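Home | Reviews | Kitchen | Garden | Small Repairs | About | Search

We use cookies to remember what you read last time. Accept | Manage choices

Skemard table oil, one tin, one table, one month

By Trudy Hapeta
20th June

I have owned pale wooden tables for most of my adult life, and for most of my adult life they have had rings on them. My last table finish was a varnish that promised a hard, glassy coat and delivered the hard, glassy coat everywhere except where people put mugs. So when the varnish finally went I sanded the lot off and bought a tin of Skemard.

Skemard is a hardening oil. You wipe it on, wait, wipe it off again and try not to read the leaflet, which runs to 23 numbered steps and uses the word "nourish" in five of them. The tin holds 690 ml. The leaflet reckons this is enough for three coats on a table for six. It was enough for three coats on my table for four, plus a stool, plus one sleeve.

Putting it on is easy enough if you have a rag you dislike. The first coat vanished into the wood in minutes and I thought I had been sold expensive water. The second stayed put. The third needed a good rub with a dry cloth and left a low sheen that I could see only by crouching, which I did more often than I would like to admit.

The smell is another matter. Skemard calls it "mild citrus". I would call it an orange that has been kept in a shed with a lawnmower. It hung about for four days with the windows open, and on the second my sister asked whether we were having work done.
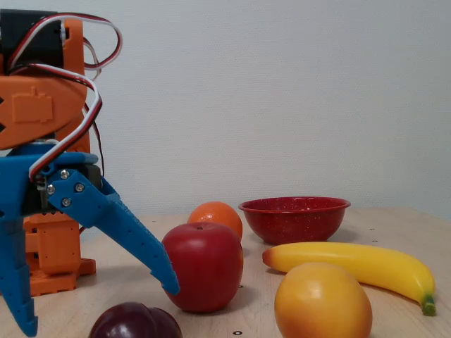 Light wood, apple and red bowl, with a robot gripper at the left.

As for colour, I was braced for the usual slide into ginger. Oils do this to pale wood, and the people who sell them call it "warming". My table went a shade darker while I was wiping and then came most of the way back by morning. I kept an untreated offcut to compare and had to write on the back which one it was.

Now the mugs. I left a hot tea on the bare surface for an hour and got a faint ring, which had gone by supper. Red wine wiped away after ten minutes. Beetroot, left overnight through idleness and later promoted to a test, has stayed with us as a small pink comma near the corner. The leaflet says to sand the spot lightly and oil it again. I have put the pepper mill on it.

I also tried Ueda's wax on the stool, for fairness. It goes on faster and feels nicer under the hand, but the stool already has a ring and it has only ever met one glass. If your furniture is mainly looked at, buy the wax and save yourself the smell.

My other grumble is the lid. By the third coat mine had glued itself shut, and I got in with a screwdriver, in the manner of a man breaking into his own car. There is now a dent in the rim and the oil left in the bottom has grown a skin. Decant it into a jar on day one.

I would buy it again, probably in May, when the windows can stay open and my sister is away.

Good: colour hardly shifts, patches are easy, copes with tea
Bad: the shed orange, the lid, beetroot
Score: four out of five

You may also like
Larkska folding stool: a seat of sorts
Vindudance draught strip, after a windy winter
Three sanding blocks and a sore wrist
Readers' letters: 544 words on coasters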